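**Ticket 287 - jewelry arriving tangled / gift box returns**
Opened by: Anong Thepsuriya
Date: 2024-09-28
Status: open

Hi Chutima, me again! So I went through the returns shelf this morning and we have 7 more orders from the Katow batch that came back with the same complaint - bead strands knotted around the earrings, and one customer who says her hoop was scratched before she even got it out of the box. Last time we blamed the courier (I still kind of do), but I don't think that's the whole story anymore.

I tried packing a few boxes both ways, first with everything laid straight on the tissue, then with the beads bagged. I shook each one for a bit and opened it up again. The unbagged ones were a mess every time.

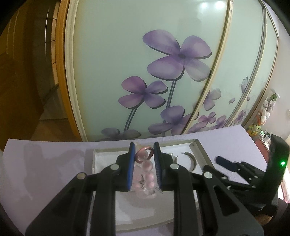
Bagging the beads seems to fix most of it, and it hardly slows me down. I've been using the small clear bags from the Weidemann order, and they're big enough for more than I expected. The pale pink strand shares its bag with the rose-pink ring, and the silver hoop pieces just go straight on the white tissue. What still bugs me is those silver pieces. They slide into each other, and I bet that's where the scratch came from.

Things I haven't tried yet:

- a second bag just for the silver
- folding the tissue over between pieces
- the deeper Wivasance boxes (we have 29 left from April)

Can you check if we can get another 300 of the small bags? Same size please, the bigger ones bunch up and the lid won't sit flat.

**Update, Chutima Ongart:** Bags ordered. Try the second bag first and leave the Wivasance boxes alone, those are promised to Ruko.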